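Cahier d'atelier, mars
Objet : évaluation de l'offre Trirus (poste bimanuel, société Rimia), deuxième entrée

Reprise à 9 h 15. Le contrat proposé par Rimia comprend le poste complet, la licence logicielle et une assistance à distance. La pince et la main articulée figurent sur deux lignes distinctes du devis, ce qui n'apparaissait pas dans la première version reçue. À signaler au service des achats avant toute réponse.

La référence 1778 désigne le lot de rechange de la main (doigts et câblage du poignet). Le délai annoncé est de 92 jours, jugé excessif pour une pièce d'usure. L'offre concurrente de Peñalver ne prévoit pas de main à doigts ; la comparaison ne portera donc que sur la pince.

Les essais de préhension se font sur objets courants : tournevis à manche rouge orangé, gobelet transparent, télécommande noire. La zone de travail est délimitée au ruban gris sur le plateau en bois et ne doit pas être modifiée d'une série à l'autre.
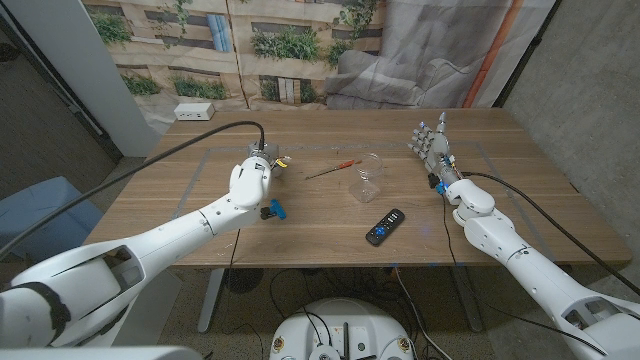 La licence reste-t-elle utilisable après l'échéance du contrat d'assistance ?
Le logiciel continue de fonctionner dans sa dernière version installée, mais les mises à jour et l'étalonnage à distance sont interrompus. Réponse écrite de Rimia, versée au dossier.

Le protocole retenu prévoit plus de 130 prises par objet, réparties entre les deux bras. Les échecs sont consignés avec leur motif (glissement, mauvaise approche, arrêt de sécurité). Les reprises manuelles ne sont pas comptées comme réussites, y compris lorsque l'objet n'a pas quitté la zone.

Points ouverts :
- conditions de garantie de la main en cas de choc contre le plateau ;
- format d'export des journaux, la documentation et le devis ne concordant pas sur ce point ;
- formation des opérateurs : Rimia la propose uniquement sur son site de Telcombe, frais de déplacement non inclus.

Il est demandé aux collègues de noter la version du logiciel en tête de chaque série. La prochaine entrée portera sur le gobelet, bras gauche puis bras droit.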